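아홉 시 반의 대본

자이나브 올라니얀은 대본 리딩이 끝난 뒤에도 자리에 앉아 있었다. 드라마 '플로컴의 겨울'은 15부작이었고, 그녀는 12부에서 언니의 재산을 빼앗고 13부에서 남편을 고발하게 되어 있었다. 대본에는 웃으면서 서명한다고 적혀 있었다.

"여기서 꼭 웃어야 해요?"

맞은편에서 다리우시 쿠레크가 고개를 들었다. 극 중 남편이었다.

"작가가 웃으라고 썼으면 웃어야지." 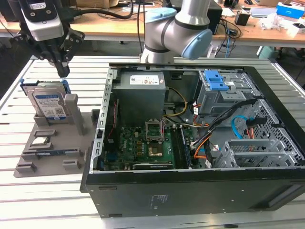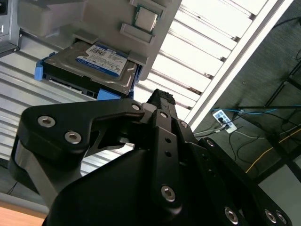

회색 거치대의 하드 드라이브와 검은색 그리퍼.

제작사 라리아는 강 건너 낡은 건물의 4층을 쓰고 있었다. 엘리베이터가 느려서 배우들은 대개 계단으로 다녔다. 자이나브는 내려가면서 13부 대사를 외웠고, 다리우시는 두 계단 뒤에서 상대 대사를 받아 주었다.

"당신은 나를 사랑한 적이 없어."

"사랑했어요. 그게 계산에 들어 있었을 뿐이지."

"'그게'가 아니라 '그것도'야."

자이나브는 멈춰 서서 대본을 펼쳤다. '그것도'가 맞았다. 연필로 밑줄을 그었다.

밖에는 비가 조금 내렸다. 현관 앞에 기자 한 명이 우산도 없이 서 있었다. 연예지 노보프에서 나왔다고 했다. 2월에 실린 기사 때문에 두 사람은 그 이름을 알고 있었다. 다리우시가 아내와 따로 산다는 기사였다. 그의 아내는 남쪽 도시에서 연극을 하고 있었고, 따로 산다는 말은 틀리지 않았다. 기사에는 연극 이야기가 없었다.

"올라니얀 씨, 악역을 하시면 성격도 변하나요?"

"아니요."

"남편분이 극 중에서처럼 거짓말을 하면 용서하시겠어요?"

"저는 결혼을 안 했는데요."

기자는 수첩을 넘겼다. 비에 젖은 종이가 서로 붙어 잘 넘어가지 않았다. 그는 이번에는 다리우시를 보았다.

"그럼 쿠레크 씨는요?"

"아내가 거짓말을 하면 저는 금방 압니다. 코를 만지거든요."

"용서하시겠습니까?"

"무슨 거짓말인지 들어 봐야죠."

기자는 그 말을 받아 적었다. 자이나브가 가방에서 접는 우산을 꺼내 그에게 주었다. 기자는 괜찮다고 했다가 받았다.

두 사람은 길모퉁이 식당에 들어갔다. 만둣국을 두 그릇 시켰다. 텔레비전에서는 클렐릭 화장품 광고가 나왔다. 작년까지 자이나브가 찍던 광고였는데 지금은 다른 배우가 같은 욕조에 앉아 같은 말을 했다. 식당 주인이 화면과 자이나브를 번갈아 보았다.

"아가씨, 저기 나오던 사람 맞지?"

"네."

"요새는 왜 안 나와?"

"나쁜 여자 역을 맡아서요. 회사에서 싫어해요."

주인은 만두를 하나 더 얹어 주었다.

다리우시는 숟가락을 든 채 전화를 보고 있었다. 아내의 공연은 열 시에 끝났고, 그는 그 전에 전화를 거는 법이 없었다. 식당 시계는 아홉 시 반이었다.

"먼저 걸어서 음성이라도 남겨요."

"뭐라고?"

"코 이야기요. 기사로 읽기 전에."

그는 잠깐 생각하더니 밖으로 나갔다. 유리문 너머로 그가 처마 밑에서 무언가 길게 말하는 것이 보였다. 국이 식어서 자이나브는 그의 그릇에 접시를 덮어 두었다.

그녀는 다시 대본을 펼쳤다. 185번 장면. 여자는 서명하고, 펜 뚜껑을 닫고, 웃는다. 입술만 움직여 보았다. 잘되지 않았다. 이번에는 웃지 않고 펜 뚜껑만 닫아 보았다. 딸깍 소리가 생각보다 컸다. 옆자리 손님이 돌아보았다.

다리우시가 머리에 비를 맞고 들어왔다.

"뭐라고 남겼어요?"

"코 만지는 버릇을 팔아먹었다고. 미안하다고."

"화낼까요?"

"자기는 코를 안 만진다고 하겠지."

그는 접시를 치우고 국을 먹기 시작했다. 자이나브는 펜을 그의 앞에 놓았다.

"감독님한테 말하기 전에 한번 봐 줘요. 두 가지로 할 테니까."

그녀는 영수증 뒷면에 이름을 쓰고 웃었다. 그리고 한 번 더 이름을 쓰고, 이번에는 뚜껑만 닫았다.

다리우시는 만두를 씹으면서 두 번 다 보았다.

"두 번째."

"무서워요?"

"응. 진짜로 집을 뺏긴 것 같아."

자이나브는 대본 여백에 '안 웃음'이라고 적고 물음표를 붙였다. 열 시가 조금 지나 다리우시의 전화가 울렸다. 그는 화면을 보더니 입을 닦고 일어섰다. 자이나브는 만둣국 값을 내고, 우산이 없어서 그가 통화를 마칠 때까지 문 안쪽에 서 있었다.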